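We use cookies to remember your settings and count visits. Accept all / Manage choices

FOR IMMEDIATE RELEASE
February 2025

Wultside workshop puts its kitchen robot build on the table, doubts included

WULTSIDE – Members of the Turum shared workshop today released the plans, parts list and simulated kitchen for Jerkon, a countertop robot arm they are building on evenings and weekends. They are also releasing the logs of everything it got wrong, which make up most of the download.

Jerkon is meant to do small jobs at a kitchen counter: pick up a bottle, move it, put it down somewhere sensible. The workshop makes no claim that it will cook dinner, save anyone time or pay for itself. The budget is capped at $3000, and most people can move a bottle for free.

Work began in August with a simulated counter, so that bad grasps would cost nothing but electricity. The group has logged 108 practice runs there with a bottle and a toaster. In some 50 of them the bottle ended up where it was supposed to go. Turum does not consider that good enough to try near real glass, and would like to hear from anyone who thinks otherwise and has data.

The simulation uses a ready-made arm model. The home-built arm is a separate matter. Its shoulder joint has been redesigned twice and still sags under load, and the group has not settled on a motor. Anyone copying the current plans should expect to print that part again. 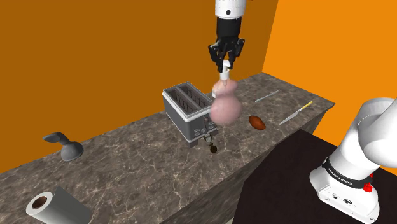 Simulated kitchen counter
Jerkon project, Turum

The simulated gripper has the pink bottle by its spout, just over the marble and overlapping the toaster from this angle. "I get asked when this will be in people's homes, and I don't have a date," said Botha. "Holding a bottle up in software is the easy part. Friction in a simulator is a number you typed in. I'd want to see the same grasp on a real counter, many times, before I believed any of it."

The control code, called Sin, runs on an ordinary desktop computer. It has been tested by 2 members so far, both of whom helped write it, so outside testers are wanted. Bug reports are more useful to the group than praise.

Plans and logs are free to copy and change. Printed sets can be picked up at the Turum front desk during open hours.

Press contact: Anel Botha, Turum, Wultside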